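About the Stamville Robotics Club

We're the after-school robotics club at Stamville, and we meet from 3 o'clock until the last bus. You don't need to know any code to join. Plenty of us had never touched a robot before our first week!

Our big project this year is Pliltura, a two-armed sorting setup. It works with push buttons and switch parts on a blue tray and a red one, and we're teaching it to pick them up without knocking over the neighbors.

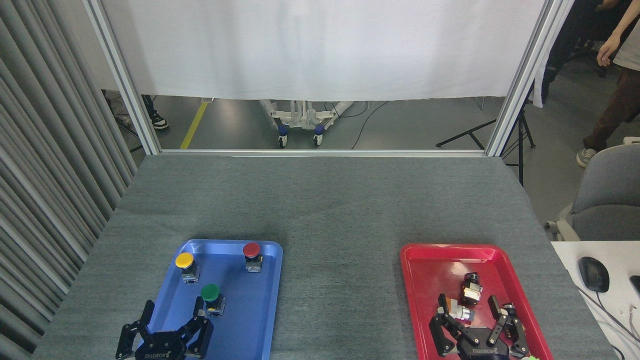
One second-year member says the best part is arguing over grip angles - and then finding out you were both wrong.

Everybody gets time on the arms, and everybody takes a turn writing up the log. We try 200 grasps per part before we change any settings, which sounds slow but teaches you a lot. The green button is a favorite for practice.
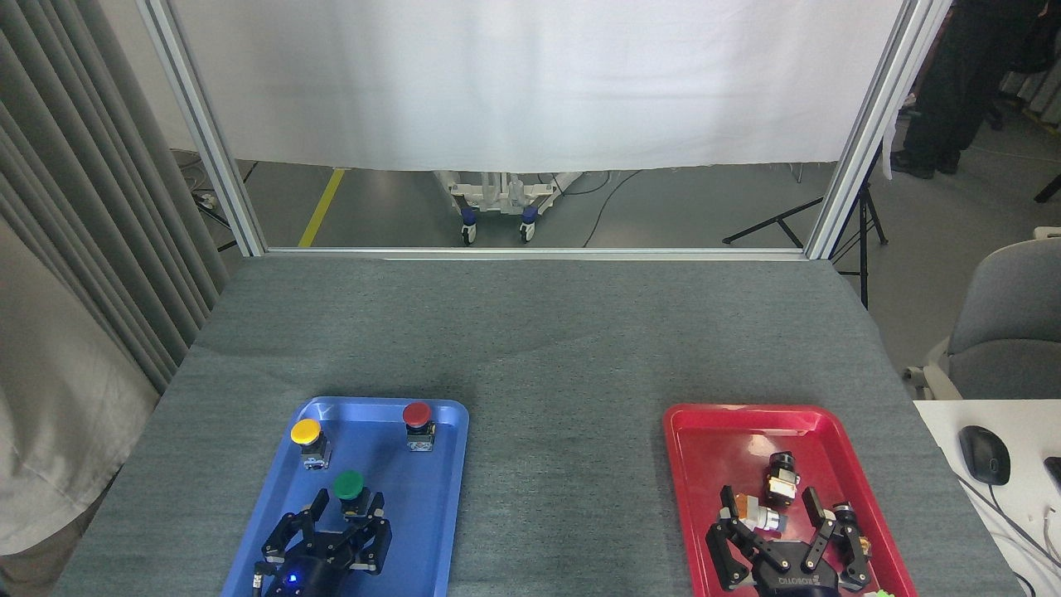 According to a parent who came to open house, dinner talk at their place is now mostly about fingers and torque. Sorry! (We're not that sorry.)

In April we take Pliltura to the Wirkia meet. Come find us in Room 78, Fontes Building.

Contact: Stamville Robotics Club, Room 78, Fontes Building | © Stamville Robotics Club | Back to top
Last updated: March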